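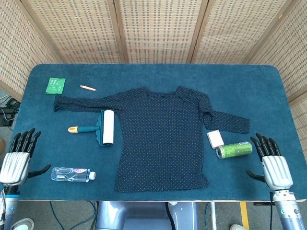

Jundport Readers' Club – Book Swap Team

How to track down an old paperback when you only half remember it

I've been hunting out-of-print novels for 16 years now, and I still get a silly thrill when the right one lands in my mailbox! So when club members kept asking how I do it, I figured I'd write the whole thing down.

Start with whatever you remember, even if it's tiny. A character's name, the color of the cover, the town where it's set (I once found a mystery with nothing but "Prasulwood" and a drowned piano teacher). Type the odd words first and leave out "love" and "house" and "girl" – they'll bury you.

Once you've got a title, look for the edition. Open a library catalog, find the record, and copy down the publisher, the year and the page count. My copy of The Nassar Letters has 523 pages and the later reprint drops the last chapter, so the page count saved me there.

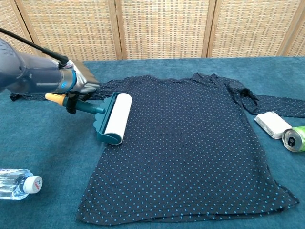
Santino Montecinos wrote in to say that he skips the catalog and goes straight to the sellers, asking each one for a photo of the copyright page. It takes him longer, he says, but he's only been sent the wrong edition once.

I like that, and I do it too if the listing is vague. Good sellers answer fast.

Next, compare prices with the shipping added in. I check seven sellers, write the totals on a sticky note, and then wait a few days (this is the hard part). Read the condition notes slowly – "ex-library" means stamps and maybe a pocket glued in the back.

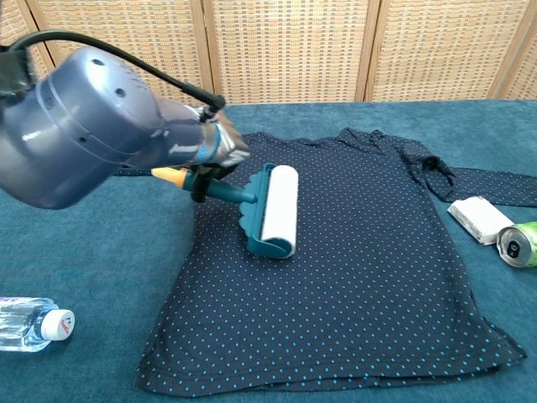
What if the book has no ISBN?
Search by author, publisher and year, and try the title with and without "The" in front. Plenty of older paperbacks never had a number at all.

Last thing: save your search and turn on email alerts. My Brakimska trilogy took two winters, and volume three showed up one February while I was making soup.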